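The Mullmont cell

The Mullmont cell is a two-armed handling station that moves small molded parts between a yellow shelf unit and a bin standing on the floor beside it. It takes its name from the first workshop that ran one, and most people who look after it simply call it "the Mullmont." The arms were supplied by Clastirska, and the program that runs them is known as Cai.

88 shares · 6 comments

Setting up

Setting up a Mullmont is a friendly sort of job, though it does ask for a free morning and a good supply of patience. The shelf goes in first, then the arms, and only then are the parts laid out, all facing the same way, so that Cai can be taught one pickup and carry the lesson along the row. A fresh setup takes 15 taught positions, and it is well worth doing them slowly (a hurried position has a way of coming back to bother you in the afternoon!). 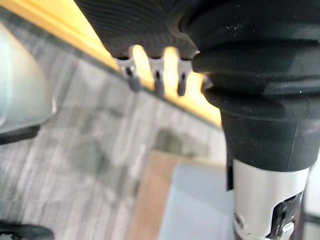
Once the positions are saved, each arm is walked through them at low speed with a hand on the stop button. The usual advice is to listen as much as to look - a joint that grumbles at low speed will not be any happier at full speed.

Routine care

Most of the care goes into the gripper and its black rubber bellows. The rubber gathers dust and lint, which is no great worry by itself, but a dirty fold can hide a small split. The folds are wiped one at a time with a soft, barely damp cloth, opened gently with the thumbs, and left to dry. Oil is kept well away from them.
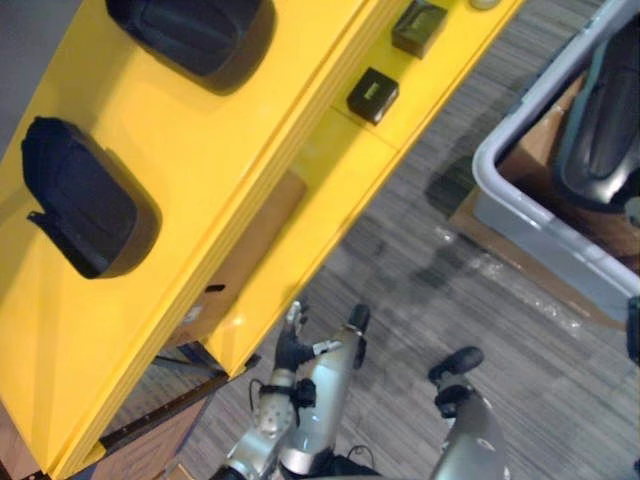

Both arms at the yellow shelf, with the gray bin to the right.

The bellows are changed every 1,395 hours of running, or sooner if a split is found. The new one is eased over the collar by hand, never with a screwdriver, and the arm is then moved through its full reach to be sure that nothing pinches.

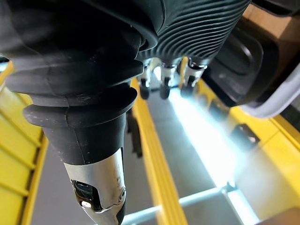 Idalina Aguiar wrote in the comments that she changes hers well before the hours are up, and that warming the new rubber in her hands for a few minutes saves a good deal of wrestling. Others have taken up the habit, and the Puvwood handbook for the cell has carried it since June.

Checking the drop position

The last check after any repair is the drop position, where an arm sets its parts down. A worn bellows or a slightly turned finger will shift it, and the shift is easy to miss on a single part. For this reason the check is done with several parts in a row, like the three black ones on the wooden board across the bin, where a strip of bare board between neighbors makes the spacing simple to judge by eye. If the gaps wander, the position is taught again from the shelf side first - going the other way round tends to chase the error back and forth.
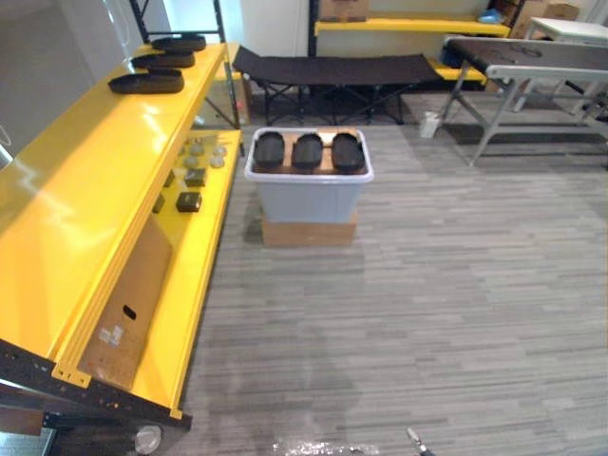

Cai keeps its taught positions through a power cut, but it does not notice when somebody has nudged the furniture, and the shelf and the bin should both be checked before the positions are blamed. Casters deserve a look as well, and there is one under the black base of the yellow unit, down low where it is easily forgotten. A bin raised on a cardboard box, as this one is, calls for the same attention, since cardboard can settle under a load and take the drop height down with it. Many keepers mark the floor with tape and measure from the carpet to the board at the start of each week.

Last updated Oct 8, 2025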